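Section 4. Recording folding takes on a bed

This section covers the home recording sessions for the folding study. It assumes that you have finished Section 3 (charging, pairing and jaw calibration) and that both Trornen hand-held grippers show a steady light. Table sessions use the same controls but a different start position, and are dealt with in Section 5.

The study compares policies trained on takes from a single room with policies trained on takes from many rooms. The Fedham set holds 253 takes made in the lab. The home set holds 134 so far, and the target is 500. Lab takes were all made on a plain grey sheet, and the policy trained on them alone did badly on patterned covers, often closing the jaws on a printed edge. The home takes are meant to correct this, so please leave rooms as they are.

4.1 Before you start

1. Make the bed flat enough to work on. Small wrinkles should stay. Do not iron or tape the cover.
2. Do not change a patterned cover for a plain one.
3. Leave furniture, clothes and boxes in their usual places, unless they block your feet or elbows.
4. Put away letters, bank cards, family photographs and anything else that shows a name or address.
5. Ask other people in the home to stay out of the room until the session ends.
6. Switch on the room lights if you are working after 4 p.m. Do not change the lighting once the session has begun.

Caution: Check the floor on your side of the bed for cables and packaging. You will be looking at the cloth, and both hands will be occupied.

4.2 Start position

1. Stand at the side of the bed with one gripper in each hand.
2. Open both pairs of jaws fully and hold them open for the length of one breath. The software uses this to set the zero point for jaw width.
3. Hold the grippers so that the cloth sits above the jaw tips in the preview.
4. Press the record button on the right gripper. Wait for the short tone. 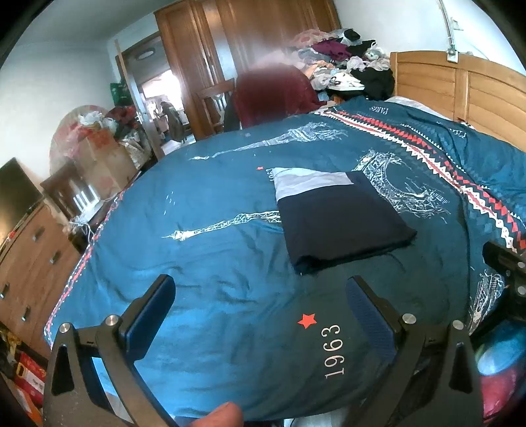

5. Lower the jaws until the pads touch the cover on either side of the cloth edge, then close them. Do not press down into the mattress. Pressing bends the linkage slightly and the recorded jaw width will be wrong.

Note: A soft surface gives way under the pads, and the height at which the jaws meet the cloth changes from take to take. This is expected. The height is taken from the tracking data and you do not need to correct for it.

4.3 Making a take

1. Pick up one edge of the cloth with both grippers.
2. Lift it clear of the cover and fold it towards the opposite edge.
3. Release both jaws together. If one pad catches, open that jaw wider and draw it back slowly.
4. Repeat until the cloth reaches the size given on your task card.
5. Draw both grippers back, open the jaws and hold still until you hear the long tone.

A take in which the cloth slips and is picked up again is still a good take. Keep it and mark it R on the session sheet. Takes with a recovery made up a small part of the Fedham set, and Jayanthi Chacko's tests in May suggested that the policy needs more of them. Do not drop the cloth on purpose.

Stop and discard the take if:
- you touch the cloth with your bare hand
- a gripper loses tracking (three fast tones)
- someone walks into the room

After every 5 takes, put both grippers back in the dock and let the Bevix recorder copy the files. Do not unplug the recorder while its light is blinking.

4.4 Choosing cloth and cover

Each session should include at least one item that is close in colour to part of the cover and one that stands out strongly from it. Both kinds are needed for the edge-finding test.

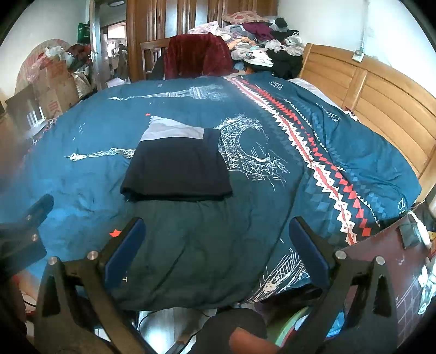
Edge finding is scored on the last part of each take, when the fold is finished and the jaws are open. The annotator marks the outline of the cloth by hand, and the distance between that outline and the one given by the model is the error. Printed lines that run under the cloth are the hardest case. With a dark garment lying across a white line drawing of a tower, the drawing stops at one side of the fold and comes out again at the other, and the model has to treat both parts as cover. Bold bands and zigzags elsewhere on the bed should be left in view, even if they are nowhere near the fold.

Write the following on the session sheet for each item:
- type of garment or cloth
- main colour, and any panel or band in a second colour
- whether the cover is plain or printed
- which way the print runs, if there is one

The method for turning these outlines into a score follows Ó Riain and is set out in Appendix B. Recorders do not need to read it.

4.5 Ending the session

1. Dock both grippers and wait for the copy to finish.
2. Check that the number of files on the recorder matches the number of takes on the sheet, counting discarded takes.
3. Wipe the pads with a dry cloth. Do not use alcohol, as it hardens the surface.
4. Close the jaws before packing the grippers in their case.

If the file count does not match, leave the recorder switched on and report the session number to the study desk before making any more takes.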